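Can a robot make you breakfast yet? Come and help us find out

I'm Munther Haddadin and I run the kitchen trials at Orkwood, a small outfit in Drestcombe that tests whether machines are up to ordinary household chores. We're looking for home cooks to join us through August (no tech background needed, truly!).

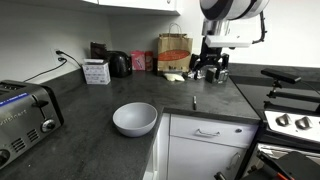 So can a robot put a kitchen to rights on its own yet? It can manage bits of the job on a good day, but it's slow, and a spoon left at a funny angle can stump it for ages.

You'd come in for two sessions of three hours each, mornings from 9:30. You show us how you'd stir, scoop, wipe up and put away, then you watch the arm have a go and tell us what you think. Be as blunt as you like. I grew up being told I stirred porridge wrong, so I can take it. 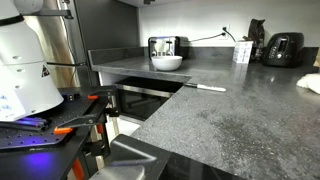
and if you've got strong opinions about how a bench should be left after cooking, even better, I want to hear them. Left-handers are very welcome, and so are people who cook with sore hands or limited grip, as our Brostutach project is meant for them first.

Pay is by the session, with lunch from Najjar next door and your bus fare covered. Most people ask me what they'll be judging, and it's everyday stuff: would you let this thing near your own dishes? Getting a slim utensil down into a bowl, with the fingers holding it at a slant, is the sort of chore I'd love your eye on. Would you hold it like that?
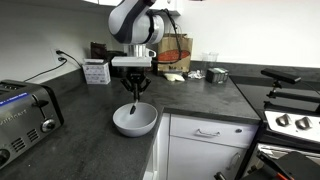
Getting in touch is easy. Drop me a line through the Orkwood contact page with your name, the mornings that suit and your favourite thing to cook. Tell me too if you'd be happy working at a corner like this one, where the counter turns and the stove is off to the right, or if you'd need a seat or a lower bench. I'll write back either way, and the kettle's always on for a chat.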